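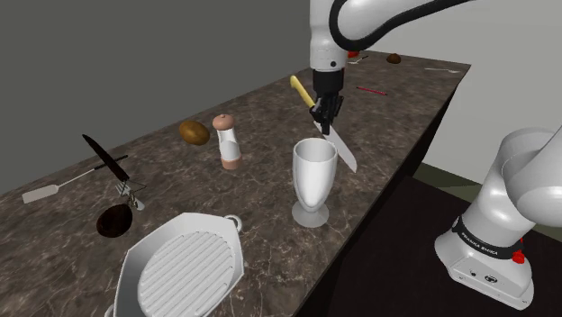

Simulated kitchen counter with the arm holding a knife. Picture: Valtent.

Valtent withdraws kitchen handling release after grip fault found in simulation

Skitosen, Sat 10 February. Valtent, the developer of control software for kitchen robots, informs its customers and partners that it has withdrawn the current release of its handling package, Meva, with immediate effect. A fault was found in the part of the software that decides how strongly the gripper closes on a long, thin object. The fault was found in the simulator. No person was hurt, and no customer has reported an accident to us.

We ask every customer who has installed the release to stop all tasks with knives and to go back to the previous version. The instructions are given further down in this text.

What went wrong

When Meva takes hold of an object, it makes an estimate of where the object lies between the two fingers, and from this it sets the closing force. The estimate is made new during the whole movement. In the withdrawn release, the estimate could be lost when the wrist was turning and lifting at the same time. The software should in this case keep the last safe force and stop the arm. Instead it took the starting value, which is low, and the arm continued its movement.

The result is that the object can rotate between the fingers or fall. With a potato this is only an annoyance. With a knife it is a serious matter, and for this reason we do not treat it as a small correction which can wait until the next planned release.

The fault appeared in a test series of 1000 simulated lifts. In 8 of them the object slipped, and in 2 of these 8 it left the gripper completely. All eight cases were with objects of a long and narrow form. The same series with the previous version was repeated afterwards and had no slip.

How the fault was found

The test series takes place on a simulated marble counter, with kitchen objects placed in a different order for each run. Among the objects are a goblet, a grinder, a grill pan, a spatula and knives. The arm must pick up one object, carry it above the others and put it down at a given place. The test bench is called Jenkins inside the company, after the street where our first office was, and it has no connection with any other product of this name.

The series is normally run before a release is sent out. We must say openly that this time it was run in a short form before the release, and in the full form only after. The short form contains few movements where the wrist turns and lifts together, and it was passed without remark. The decision to use the short form was made by Valtent to keep a delivery date. It was the wrong decision and we regret it.

A second weakness was found while we studied the results. The simulator recorded the slip, but the report at the end of the run gave a pass, as long as the object was found again on the counter. A knife which had fallen on the counter was therefore counted in the same manner as a knife which had been put down. The report has now been changed, and each slip is shown as a failure.

Our engineers have also gone through the views taken near the gripper, where the contact between the finger and the object can be studied more closely than from the side of the counter. For a thin object the area of contact is small, and a small error in the estimate has a large effect.
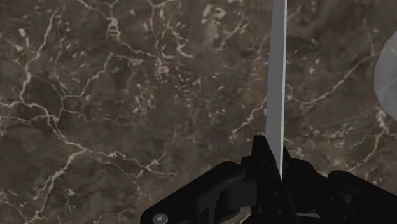
What customers should do

Please stop any task in which the arm holds a knife or another pointed or sharp object. This applies also when the task has been running for a long time without trouble.

Install the previous version of Meva from the customer page. The settings for the work area are kept, but the settings for grip force must be entered again by hand. Please check them against your own records before the arm is started.

Keep all persons outside the work area while the first movements are made. Make these movements with a blunt object and at low speed.

Customers who cannot change the version at once should leave the arm switched off. To reduce the speed is not enough, as the fault does not depend on the speed alone.

The fault is in the software of Valtent. It has no relation to the arm or the gripper as delivered by their makers, and no mechanical part has to be changed.

What happens next

The release had been delivered to 400 installations. Each of these customers has received a message with the same content as this text. Those who do not confirm it will be called by telephone.

A corrected release is planned for June. It will not be sent out before the full test series has been passed, and the short form will no longer be accepted for any release. The complete results, with the failed lifts included, will be given to customers together with the software. If the work needs more time than planned, we will say so and the previous version will remain in support.

The training days at Skitosen will take place as announced, with the previous version and without knives.

About Valtent

Valtent develops control and test software for robots which work with food and kitchen tools. The company has its seat in Skitosen.

Questions from customers and from the press are answered by the Valtent press office in Skitosen on working days. Please mention "Meva grip fault" in the subject of your message.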